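Progress report to Bestura, work package 2: planner and grasp controller

The Nirel planner now logs every grasp candidate with its score, and 242 bimanual towel and garment episodes have been replayed through it.

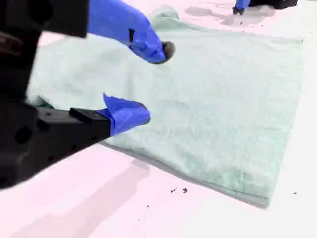 Figure 1. Open gripper over a towel, with fabric bunched near the upper fingertip.

Edge detection on pale cloth remains the weakest stage. The Totix segmentation module has been retrained and is due for merging in December.

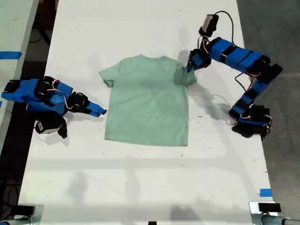

Controller latency still exceeds the target of 100 ms when both arms plan together. We request 3 further weeks for profiling.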